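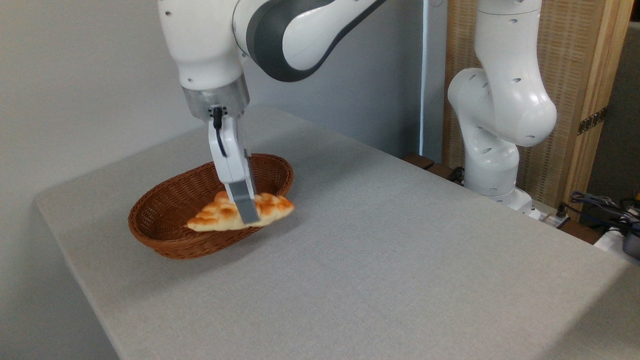 A fabric-covered table at the Brornemow building.

About Flivodgate School of Languages

Flivodgate School of Languages offers evening and daytime courses to adult learners. The school teaches Spanish, German, Portuguese and English as a second language, from first steps to advanced conversation. In the current school year, 852 students are enrolled.

Our History

The school opened with a single German course held in a rented room on Kaufmann Street. English classes for newcomers to the area were added at the request of local employers, and they remain the largest part of our program. The move to the Brornemow building gave the school its own library and a quiet study room.

Teaching

Classes meet twice a week and are limited in size so that every student has time to speak. All 33 members of the teaching staff hold a degree in the language they teach or a recognized certificate in adult education. New students take a short placement interview before they are assigned to a level. Students who miss a class may attend the same lesson with another group during that week.

Library and Dokum

The library lends readers, dictionaries and recordings to enrolled students. Course handouts and homework are kept in Dokum, the school's online document service. Login details are issued at registration.

Enrollment

The school year is divided into 3 terms. Registration for the spring term opens in February. Tuition assistance is available, and applications should be submitted to the front office with proof of income.

Page last updated October 26, 2024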